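Gwilliam adds paper cups in grey and yellow-green to its meeting room range

Kudumville, Jan 29, 2019

Gwilliam, the catering supplies firm, has added two new colours of paper cup to its range for offices, clubs and village halls. The cups come in grey and in yellow-green, each with a white rolled rim, and can be ordered from today.

Both are meant for cold drinks poured from cans or bottles. They are tapered, so they stack inside one another and take up little room in a cupboard. The grey cup has a paler grey inside and the yellow-green cup is pale inside as well.

The colours were chosen after a trial at the firm's Kudumville site that began in September. Staff and visitors used 729 cups during that time. Plain white cups were easy to mix up once people had put them down on a white table, and a good many half-full ones were thrown away at the end of meetings. With two colours out, people were quicker to find their own drink again.

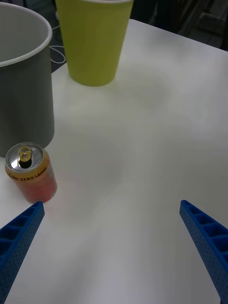 Customers can use the colours however they like. At Kudumville the yellow-green cups are for sugar-free drinks and the grey ones are for everything else, including water. A small card by the drinks explains this to visitors. Other sites in the trial gave one colour to guests and the other to staff, and one hall kept the grey cups for adults and the yellow-green for children.

The cups are sold in sleeves of 56. A sleeve holds one colour only, but an order can be made up of both. The smallest order is two sleeves. Existing customers can swap unopened sleeves of the white cup for either new colour until their current contract ends.

Tremik, which delivers for Gwilliam, will carry the new cups on its normal rounds. Orders reach most addresses in 3 working days. Sleeves should be kept somewhere dry and left sealed until they are wanted, as the rims can be knocked out of shape if loose cups are stored under heavier goods.

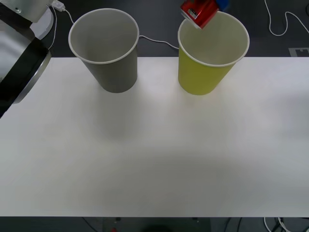
For self-service drinks, Gwilliam suggests setting the cups towards the back of the table with a clear space between the colours, and leaving the front free for opening cans. A fizzy drink should be poured slowly and allowed to settle before the cup is topped up. The cups are not intended for hot drinks, and customers who need them for tea or coffee should ask for the separate hot cup list.

Used cups should be emptied before they go in the bin. Cans should be kept apart from them where the site has a collection for metal.

The white cup stays in the range and its price has not changed. Matching napkins, made by Mitier, will follow in the same two colours later in the year.

Sample cups are available free to schools, clubs and offices. Requests should go to the Gwilliam sales desk at Kudumville, marked "cup samples", with a delivery address and the colour wanted.

ENDS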